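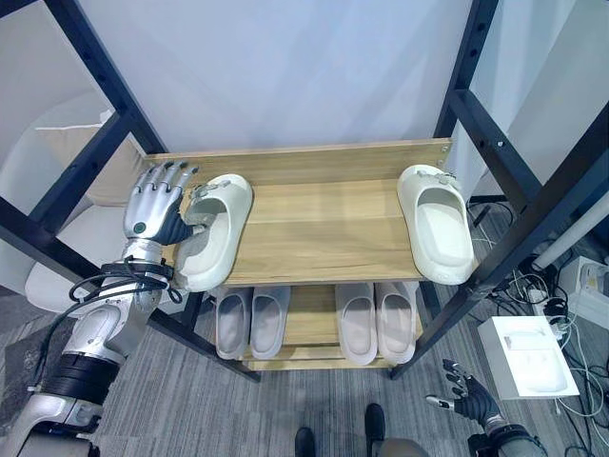

When I started at Romska in November, my first task was to walk through the workshop with Tiina Väisänen and write down every place where a person can slip, trip or hit the head. I had done such rounds before, in my old job at Aaltonen, but there we had a form with 25 boxes and I only put marks in them. Tiina has no form. She stops and watches how people move. At the changing room door she asked me what I saw, and I said nothing special. Then she pointed at the feet. Two men were going to the packing line in their break shoes, open slides like the cream-white pair on the shoe rack, with no back to hold the heel. For the sauna they are fine. For a floor where pallets of 500 kilos pass, they are not.

I wrote this in my notes and felt a little ashamed, because at home I also climb the ladder in such shoes.

The second thing was the near-miss reports. Iulian Manole, who runs the evening shift, had kept them in a blue binder – 363 pages, many of them with oil on the corners. I read them in 2 evenings. Most were short: "hose across walkway again" or "lamp by door 4 is dark". The hose came back so many times that I began to greet it like an old neighbor. Iulian told me he had asked for a ceiling reel already last winter, and the request went to Vevano, our landlord, and stayed there.

I have now sent it again, with copies of all the hose pages. Tiina thinks I should also send the lamp pages, so I will do that tomorrow morning before the round.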